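Moving up from open shows: when is a young dog ready for a championship show?

Posted by Rehema Odera

I have a Border Terrier bitch, 11 months old, and we have done 5 open shows since June. She has had two firsts in puppy and was once placed in the puppy group. The ringcraft trainer at Stulldale says enter her for a championship show now. Her breeder says wait until she has more coat and body. Entries for the one I had in mind close soon and it is not cheap once you add the parking and the petrol. Is there any point going if she is likely to be at the back of the line?

Digby Partington

Depends what you want out of it. If you want a card, look up who is judging and what they have put up before. If you want experience for her, go. The hall is much noisier and she will be on a bench for hours, so that is the thing to practise. Take a bench blanket and clips, your own water, and something to sit on. Check which class she is eligible for on the first day of the show, as she may be too old for minor puppy by then. I caught myself out with that and had to be transferred to another class.

My first one had 201 dogs in the breed and I came home with nothing, but I got a useful word from the judge.

Doina Vasić

Listen to the breeder, she knows how that line matures. Mine didn't look like much until two.

Chih-ming Yen

Agree with Digby on the benching. Also read the schedule for the removal time, as some shows won't let you leave early. If you do enter, book her stripping well ahead so the jacket is tight on the day. Up to three months for some coats.

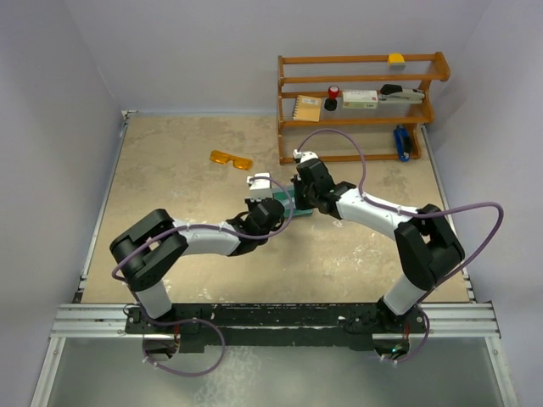
Two arms and a pair of orange safety glasses on the table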